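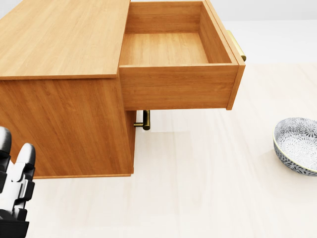

Search tickets and notes
Search

30 Oct 2025
By Yaneth Arboleda

Ticket: Front office printer prints page one and then nothing (Tukstead, main floor)
Status: closed, with one leftover

OK, I'm writing this up in full because Leonidas asked me what I did and I gave him three different answers depending on how much coffee I'd had. So this is the real one, put together from my sticky notes and the messages I sent him while it was going on.

The complaint, as it came in from Sofia Spanos: she sends a contract to the printer, page one comes out looking great, and then it sits there. The little screen says "Receiving data" forever. If she cancels and sends it again, same thing. If she prints a one-page letter, it's fine. Ourania had the same problem from her desk, but only on Mondays, she said, which I wrote down and then had no idea what to do with.

First try. Turned the printer off, counted to thirty, turned it on. Sent a two-page test from my laptop. Both pages came out. I felt very good about myself and told Sofia it was fixed. She sent her contract. Page one. Receiving data. So that was me told.

Second try. I figured it was the file. Her contracts come out of the Liken forms program as PDFs, and those things have a big logo on every page and some kind of signature box at the bottom. I saved one to a thumb drive and plugged it right into the front of the printer, and it printed all 6 pages without stopping. So the printer can read the file just fine! That was the first useful thing I learned all day, and I should've done it before anything else.

Third try. OK, then it's the driver. Sofia's computer had an old one, and Ourania's had a newer one with a slightly different name. I removed both (you have to remove the printer AND the driver package, or Windows just quietly puts the old one back, ask me how I know) and installed the same one on each. Test page good. Two-page letter good. Contract - page one, receiving data. I ate lunch at this point.

Fourth try. Leonidas messaged to say check the spooler. I stopped the print spooler service, cleared out the folder where the stuck jobs sit, and started it again. There were 65 jobs in there. Sixty-five! Some of them were from April. A lot of it was the same shipping label over and over, which I'm guessing is somebody clicking Print again and again and then walking away. Clearing it made everything feel snappier and Sofia's machine quit making that fan noise, but the contract still stopped after page one.

Fifth try. I ran a long cable straight from my laptop to the printer with no network in between. Contract printed, every page. Went back to the network, stopped at page one. I did that twice more to be sure, and it went the same way both times. So now I was sure it was somewhere between the wall and the printer, and I stopped blaming poor Liken.

Then I did what I should've done at ten in the morning and followed the network cable. It goes from the printer down behind the file cabinets and into one of those small five-port switches, an Eglītis, sitting on the baseboard with a good coat of dust on it. The light for the printer's port was orange. The others were green. I pushed the plug in and it clicked and the light stayed orange. I moved it to the empty port. Still orange. I swapped the cable for a new one from my bag and the light went green.

Sent the contract from Sofia's desk. Six pages. Sent it from Ourania's desk. Six pages. Sent both at once because I was feeling brave, and they came out one after the other like they're supposed to.

So it was the cable. When I got the old one out and looked it over, there was a flat spot where one of the cabinets had been sitting on it. My best guess is that it could carry small stuff well enough but choked on anything heavy, and those logo pages are heavy. One of the contracts was close to 200 MB before I got Liken to compress the pictures. I haven't put a tester on the cable, so if you want the scientific answer you'll have to wait until I get mine back from Skulleck, where I left it on the last job like a genius.

About Mondays: Ourania prints the weekly packet on Mondays. It's the only long thing she ever prints. Mystery over, and I'm sorry I doubted her.

Things I changed and left changed:

- Same driver on both front office computers.
- New cable, run along the wall and held up with clips so it can't get under the cabinets again.
- Picture compression turned on in Liken for the contract template. Sofia looked at a printed one and couldn't see a difference.
- Printer has a fixed address now. It was grabbing a new one whenever it felt like it. Had nothing to do with this problem, but it was bugging me.

Things I changed and put back:

- Turned off two-sided printing for a while. Didn't matter, it's back on.
- Turned off sleep mode. Also didn't matter, also back on.

Reply from Leonidas Antoniadis:
Nice work. Did you reboot the switch at any point, or only swap the cable? Asking because we had a port go bad on the same kind of switch upstairs and it looked a lot like this.

Reply from Yaneth Arboleda:
Only the cable! I never pulled power on the switch. The old cable was orange on two different ports and the new one has been green on both, so I don't think it's the port. But I'll look at the lights again next time I'm over there.

Reply from Liis Navickas:
Can I jump in here with a question? The scanner side of that same printer has been slow to send to email, like five minutes for one sheet. Would the cable do that too?

Reply from Yaneth Arboleda:
It could! It's the same wire going the other direction. Try one now and tell me how long it takes. If it's still slow, don't add it here, open a new ticket and put my name on it, because scan to email has its own settings and its own password and I'd want to start clean.

Reply from Liis Navickas:
Just did one. Under a minute, but it came through twice.

Reply from Yaneth Arboleda:
Twice is a new one. Go ahead and open the ticket, and attach both emails if you've still got them. I'm closing this one for the printing part.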